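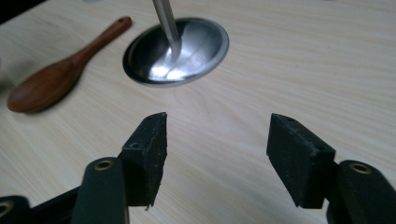 Re: Pale tabletop going grey, refinish or leave it?

From: Jae-in Ahn
To: Table and Bench list

Ismail,

I've been through this twice now, once with my own kitchen table and once with my sister's, so I'll put down what I did and you can take what suits.

On 2 October, Ismail Slaoui wrote:

> Hello all,
> We bought a secondhand table in the spring, a Tero, the long one
> with the rounded corners. The seller said it was solid birch with an
> oil finish but had no paperwork. The top is 185 cm long and a very
> pale blond, which is why we wanted it.
>
> Since then the end nearest the sink has gone a dull grey and feels
> furry if you run your palm across it. The rest is fine. I've been
> wiping it with a damp cloth and dish soap after meals.
>
> My questions are whether I need to sand the whole top or only the
> grey end, and what I can put on it that won't turn it orange. My
> father-in-law has offered me half a tin of Danish oil and I would
> like a polite reason to say no.
>
> Also, one of the kids left a wet colander on it and there is a ring.
>
> Thanks,
> Ismail

First thing is to make sure it really is oil. Put a drop of water on the good part and another on the grey part and leave them for ten minutes. If the good part beads and the grey part soaks in and goes dark, the finish has worn off at that end. Then rub some mineral spirits on a rag somewhere underneath, where there might be overspill from the top. An old oil finish won't do much. If it goes gummy you may have a wax on there and you'll want to get that off before anything else goes on. If water beads everywhere and the surface looks like it has a skin on it, you have lacquer or a water-based poly, and none of what follows applies.

The furry feel is raised grain. Dish soap will do that to a pale wood over a few months, particularly if the cloth is wetter than you think. I'd stop using it now, whatever else you decide.

On sanding, I did only the bad end on my own table and regretted it. The colour came up lighter than the rest and you could see where I'd stopped, even after two coats. It took most of a year to even out. On my sister's I did the whole top and it was less work than the patching had been. For a table your size I'd allow an afternoon for sanding.

Start at 120 on the grey end only, just until the grey is gone, then 150 over the whole top, then 180. Go with the grain by hand for the last pass. Wipe it down with a barely damp cloth, let it dry overnight, and knock the whiskers off with a worn piece of 220. Don't go finer than that before oiling or the oil won't take evenly. Please check first that it is solid. If you look at the end and the grain lines on top don't carry on down over the edge, it may be veneer, and then I wouldn't let a machine sander near it. Hand sand with 180, lightly, and live with whatever grey is left.

The ring may come out with the sanding. If it's black, that's a metal stain and you'll need oxalic acid, sold as deck brightener or wood bleach. Follow the packet, wear gloves, do the whole top so you don't end up with a pale spot, and rinse it well. Keep the kids out of the room while you're sanding afterward.

For keeping it pale, I used Cirnetti white oil on mine. It has a bit of pigment in it that offsets the yellow. Two thin coats, a day apart, buffed off after 15 minutes with an old T-shirt. A 250 mL tin did the table with some left over. My sister wanted no white in hers, so we used the Zein hardwax in raw matte. It looks closer to bare wood and stands up to water better, but it costs a good deal more and it's harder to patch later. Either would be fine for a family table. Ordinary Danish oil will go amber on you — you can tell your father-in-law I said so.

Lay the used rags out flat outdoors to dry, or put them in a pail of water. Don't ball them up in the garbage. They can catch fire by themselves.

For daily cleaning I've switched to Ukero soap flakes, a spoonful in warm water, cloth wrung right out, then a dry towel. The end by our sink gets another thin coat of oil every fall and the rest gets done every second year. I also moved the dish rack to the other side of the sink, and that made more difference than I expected.

If you aren't sure about the colour, do a test patch on the underside first, about the size of a saucer, and look at it in daylight the next morning. It will look too dark while it's fresh.

One thing I don't know is how the Tero tops are fixed to the base. If anybody on the list has had one apart I'd be glad to hear, as it would be easier to do the edges with the top up on sawhorses.

Jae-in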